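Up before six, dog already at the back door

Weighed him this morning on the bathroom scale, me holding him and then me without him, and got 72 pounds. The vet's scale said 74 in June. Either he has lost two pounds on the new food or my bathroom scale is what I always suspected it was. The bag of Flamero says "visible results" and does not say what results, or visible to whom. I looked. It has a paragraph on ancestral grains and a drawing of a wolf, and I have yet to read that wolves were big on barley.

I switched him because his coat was dull and the woman at the feed store in Undunwood swore by it. She swore by the last one too. His coat is a little shinier, I'll give it that. It is also fall, when he grows a new one anyway, so I am not ready to hand a bag of kibble the credit. I'll finish the bag and then put him back on the old stuff for a month and see if I can tell any difference. I'd put money on no.

Class last night was the fourth one. The trainer wants us to stop using the word "no" altogether. She says it has no meaning to a dog. Mine stopped with a whole stick of butter halfway to his mouth last winter because I said it, so it had some meaning that day. What I did like was the business with the mat. You put the mat down, wait for him to step on it, pay him, and keep your mouth shut. He had it in a few minutes. The shepherd next to us had it sooner and then lay down and went to sleep, and everybody made a fuss over how calm she was. I think she was just tired. They had driven in from Drunska, and that road would wear out anybody.

The other thing the trainer says is that the dog should never go through a door ahead of you, and then two breaths later she says all that pack leader talk is out of date. I asked which it was. She said it was about safety. Fine, but then say safety. I have sat through enough of these classes over the years, with three different dogs, to notice that the rules change every time and the dogs come out pretty much the same. 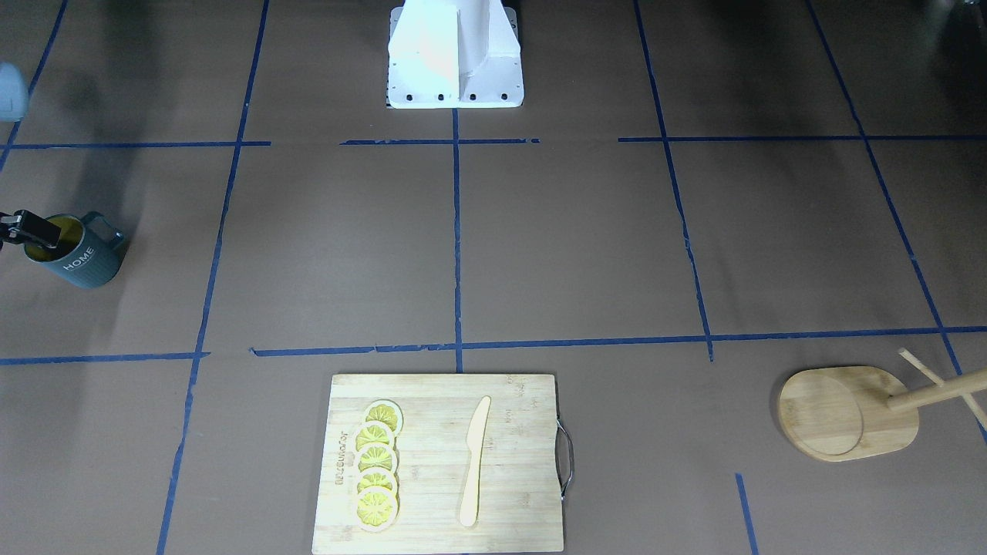

Then there is the collar. The Goh collar came to $100 with the tax, and it is supposed to tell me where he is, how much he sleeps and whether he is "thriving." It gives a number every day. Yesterday he got 283 points. Out of what, I can't find. The day before he spent most of the afternoon flat on the kitchen floor and scored higher than that, so I am guessing it likes the way he scratches. He scratches at the collar, mostly. If scratching at the collar raises the score for wearing the collar, they have a fine business there.

The map part does work, I have to admit. It showed him behind the shed when he was behind the shed. I could have found that out by calling him, but on the day he slips under the wire by the creek I may be glad to have it. He has only done that once, and he came home by himself in time for supper, soaked and very pleased. I'll keep the collar on him for walks and leave it off in the house. The app sent me a message saying he had been "inactive" for too long. It was on the counter.

Noon. Walked the long way, down past the church and along the creek and back up. Hot for the time of year. He pulled like a tractor as far as the bridge and then trotted along beside me as if it had been his idea the whole time. The trainer would say that is the new harness. I say he was worn out by the bridge. He has always been worn out by the bridge.

Met the two beagles at the corner. Their owner has started them on drops for their nerves, some kind of hemp and chamomile, and says they are different dogs. They howled at us from the mailbox to the stop sign same as ever. I didn't say anything. She asked if I wanted the name of the stuff and I said sure, and I wrote it on my hand, and it was gone by the time I'd done the dishes. I don't feel the loss of it.

Checked his back foot when we got in. The spot between the toes is smaller and not so pink. I have been washing it in plain salt water and keeping him from licking it, which is my mother's cure and costs nothing. I don't trust that one all the way either. It might have cleared up without me. But I'll keep on until it's gone, and if it's still there at the end of the week I'll call the vet and pay to be told it's grass.

Evening. He ate all his supper and then stood over the bowl looking at me like there had been a mistake. Did the mat again in the hall, no talking. Five good ones, and then he picked the mat up and carried it off to his bed, and I let him have it. I suppose I'm meant to have a rule about that. I'll ask next class and see what she says, and whether it matches what she says the class after.

Need to get: more salt, a new clip for the short leash, the small bag of the old food. Not the big bag. I always buy the big bag because it works out cheaper, and then it goes stale in the garage.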